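Fomitz Scalp Brush – User Guide
Section 2: First Use and Cleaning
December 3, 2024 – by Sandhu, Fomitz product guides

We use cookies to remember your language. Accept | Settings

1. Charge the brush fully before the first use. The light turns green when it is ready.
2. Wet the hair and put a small amount of shampoo on the scalp.
3. Select level 2 and move the brush slowly in small circles.

CAUTION: Do not use the brush on broken skin, or in the 11 days after coloring.
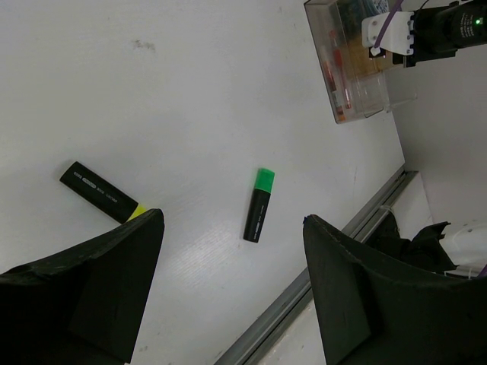
4. After washing, pull off the brush head and rinse it under warm water. Let the head and the handle dry separately on a flat surface. A plain white tabletop is good for this work – dark things show clearly on it, like the long black barrel of a highlighter, and so will any loose bristle. If you find one, replace the head.
5. Every six weeks, clean between the bristles with a soft cloth.

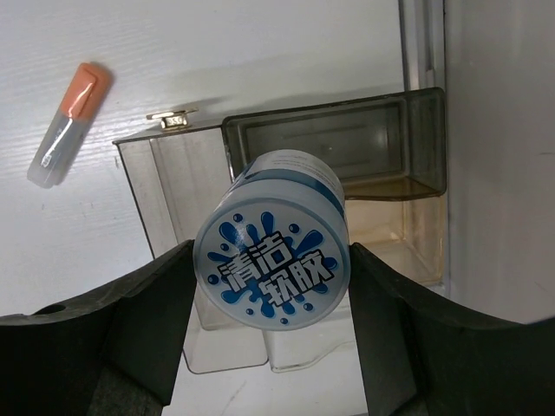 6. Press the head back until it clicks. Do not use oil on the joint, and do not close the cap while the head is still wet.

Note: Heads from the older Tosunex model do not fit.

Comments

skultside_reader: Is level 2 okay for thin hair?

mel_k: I use level 1 for mine, it is enough.

curlyandtired: My head did not click until I turned it a little.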